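Flusto Bench Practice Project
Progress report, second period
September 10, 2019

Hi all,

You asked for something shorter than last time, so I've tried! Most of this period went into the handling rules, the part of the Garnham grant I was most nervous about, and I'm happy to say we have a draft people are using (and complaining about, which I take as a good sign).

Where we were: in the first period we had a pile of habits. Everybody who ran the two-arm bench had their own way of doing things, and most of it lived in their heads. Clona sent over their house rules and we borrowed the layout, but their bench has one arm and ours has two, so a fair bit had to be written from scratch.

The draft now has 3 sections. The first is the walk-up check: base bolts, cables, where the stop button is and who's standing next to it. The second covers shared space, and that's where the arguments were. We've settled on a rule that the two arms work from opposite sides and only one of them is allowed at the shelf at a time. The other one waits on its own side until the first is clear. It's slower, yes, but I'd sooner report a slow day than a bent gripper. The third section is about naming and keeping records, and it's as dull as it sounds. Please read it anyway.

We picked shelf stocking for the trial task, with rolls of plastic bags in three colours. They're cheap, they roll away if you let go badly, and the clear wrap is slippery, so a careless grip shows up right away. The rule is one colour per shelf level, and nothing gets nudged into place by hand mid-run. If a roll ends up where it shouldn't, you stop and write it down.

Bench and wrist views from the shelf task:
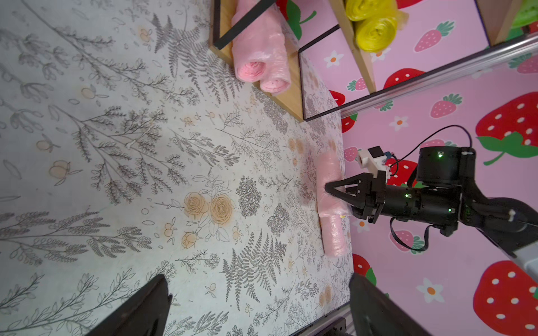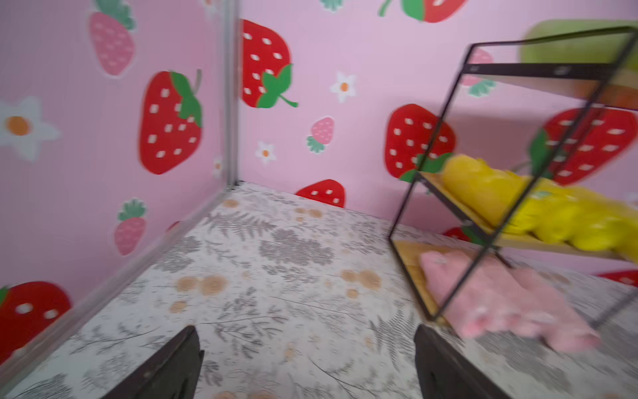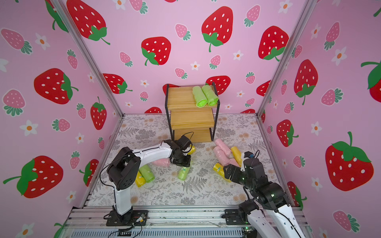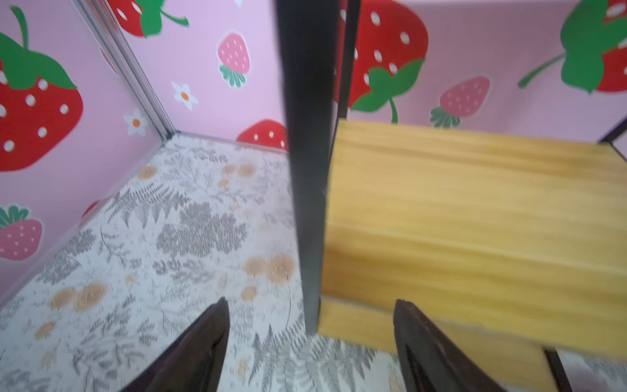
On the money side, we're close to plan. The Kütt fittings cost more than I'd budgeted and I've moved a bit across from travel to cover them (the note is in the spreadsheet, second tab). I haven't touched the training line yet.

What's not done: the cable rule. We have 5 versions of it and I don't love any of them. Everyone agrees a loop near the wrist needs enough slack to turn freely and not so much that it catches, but putting that into words a new operator can check by eye is harder than I figured. I'd like to borrow somebody from your side for an afternoon if that's possible.

Next up is a run of 50 logged sessions under the draft rules, with the operators marking any rule they had to bend and why. I'll have the revised version to you in December, along with the log. If you want to come by and watch a session before then, just let me know and I'll put the kettle on.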